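Subject: Re: [madon-users] Does trimming the ends of demos help or hurt?

Hi all,

Sorry for the slow reply, I wanted to finish the second batch before opening my mouth! Quoting the bit I'm answering:

> We record with two hand-held grippers and train on the raw episodes.
> The policy reaches the basket fine but then dithers over it, open,
> shut, open again. Is anyone trimming the idle bits at the start and
> end, and does it make any difference with Madon's default settings?

Yes to both, with a big caveat. We had exactly the same dithering here at Nastidville, and my first thought was that the wrist tracking was drifting. So I spent far too long recalibrating the marker plates (which were fine, as they had been all along) before I looked at the episodes themselves. Lots of them had a long pause with the fingers hovering by the cup, and from a single time step you can't tell whether the person is about to grab it or has just let go. The policy can't tell either, poor thing.
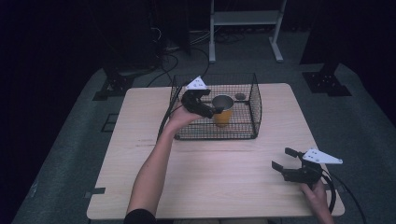
Left gripper at the yellow cup in the mesh basket, right gripper open over the table.

What I did was run the Prantl filter over all 4000 episodes and drop any stretch where both grippers stayed still for longer than 5 frames — only in the middle, mind, I left the ends alone. It threw out 452 episodes completely as too short afterwards, which I thought was a bit greedy, but I let it.

With the filtered set the basket task went from hopeless to 80 per cent over our usual test runs. Trimming the ends as well made it slightly worse! My guess is that the still frames at the end teach it when to stop, but I haven't tested that properly, so please don't quote me on it.

One thing to watch: if you log the two hands separately, filter them together. I did the left one by itself first and the timing went all over the place.

I'll put the config in the Ponditar folder this evening. Which history length are you using, by the way? Ours is still on the default and I keep meaning to try a longer one.

Cheers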